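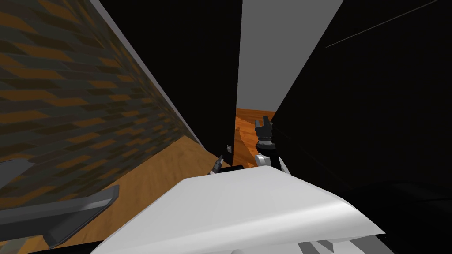 Dilruba Sultana
My sister says to just wash the couch covers cold and hope for the best, but I'm nervous! I bought a used Pavach three-seater and the tags are all gone. It smells like somebody's dog. Can I machine wash these, or am I going to end up with doll-size cushions?

Thanasis Stefanou
Cold, gentle, zip them up first. Done it plenty.

Zoi Chrysikopoulos
Please test one first, the smallest (mine was an armrest cover). I washed a whole set last August and the piping shrank but the fabric didn't, so everything puckered. Air dry only, and put them back on while they're a tiny bit damp, they stretch over the foam way easier. For the dog smell I leave baking soda on the bare cushions overnight and vacuum it up in the morning. Took me 3 rounds, but it's gone and the couch only cost me $150, so no complaints here!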